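4. Placing and starting the refrigerator

This section covers the Mekgate Kuruc free-standing refrigerator from delivery to first use. Read it through before you unpack. Two people are needed for steps 2 to 5.

Before you begin

Cabinet height: 1455 mm
Cabinet width: 707 mm
Cabinet depth, without handle: 775 mm

Measure every doorway between the delivery point and the kitchen. If a doorway is too narrow, the handle can be taken off with the hex key taped inside the door. Do not take off the door itself. The door wiring runs through the top hinge and has to be disconnected by a service technician.

You will need a level, an adjustable wrench, a soft cloth and mild dish soap.

4.1 Choosing the spot

Stand the refrigerator on a firm, flat floor. Carpet and foam tiles block the air intake at the bottom. Keep it away from the oven, radiators and direct sun. Leave a gap of 10 cm between the back of the cabinet and the wall.

The wall outlet must be grounded and easy to reach once the refrigerator is in place. Do not use an extension cord or a power strip.

CAUTION: Do not place a microwave or toaster oven on top of the cabinet. The top panel gives off heat, and the cabinet may tip when the door is opened.

4.2 Moving and leveling

1. Remove the outer carton and the foam base. Keep the carton until you have checked all sides of the cabinet for damage.

2. Lift the cabinet by the base and the top rear edge. Never lift or pull by the handle.

3. Set it down close to its final position. The rear rollers move forward and backward only, so line it up with the opening first.

4. Push the cabinet back slowly. Check that the power cord is not caught under a roller.

5. Turn the two front feet with the wrench until the level shows that the cabinet is even from side to side. Then raise both feet one more full turn. This tilts the cabinet slightly to the rear, and the door will swing closed from a half-open position.

6. Open the door fully and let go. If it drifts open, raise both feet by another half turn.

Note: If the cabinet was laid on its side at any time during transport, leave it standing upright overnight before you plug it in. Ask the driver if you are not sure.

4.3 Cleaning before first use

1. Pull the blue tape from the shelves, drawers and door bins. Tape marks come off with a damp cloth.

2. Wash the shelves and drawers in lukewarm water with a little dish soap. Do not put them in the dishwasher.

3. Wipe the inside walls and the door gasket. Dry the folds of the gasket well.

4. Put the shelves back. Each shelf has to drop behind the stop at the rear of the rail – if it slides out without being lifted, it is not seated.

CAUTION: Do not use bleach, scouring powder or steel wool anywhere inside the cabinet.

4.4 Switching on

1. Plug the cord directly into the outlet. The light comes on when the door is opened.

2. Press and hold the dial in the ceiling panel until the display stops flashing.

3. Turn the dial to the middle setting and close the door.

4. Leave the refrigerator empty until the display shows a steady snowflake. In a warm kitchen this can take until the next day.

Clicking and gurgling during this time are normal. A steady rattle usually means the cabinet is touching the wall or a foot is off the floor. Repeat step 5 of 4.2.

Error code 707 on the display means that the door has been open too long. Close it and the code will clear. If it returns with the door closed, look for a drawer or bottle that is holding the door away from the gasket.

Note: After a power cut, the dial setting is kept but the snowflake goes out until the cabinet is cold again.

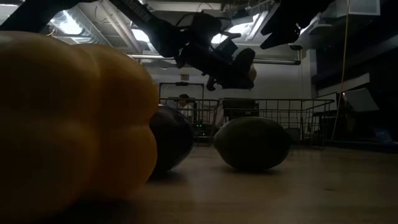 4.5 FRUITS AND VEGETABLES

The lower drawer has a sliding vent on the front edge. Close the vent for leafy greens and open it for most fruit. Peppers keep well in the drawer with the vent closed. Line the drawer with a paper towel and replace the towel when it feels damp.

Empty and wipe the drawer once a month. To remove it, pull it to the stop, lift the front and draw it out.

Text revised 14 May 2023, T. Kauppinen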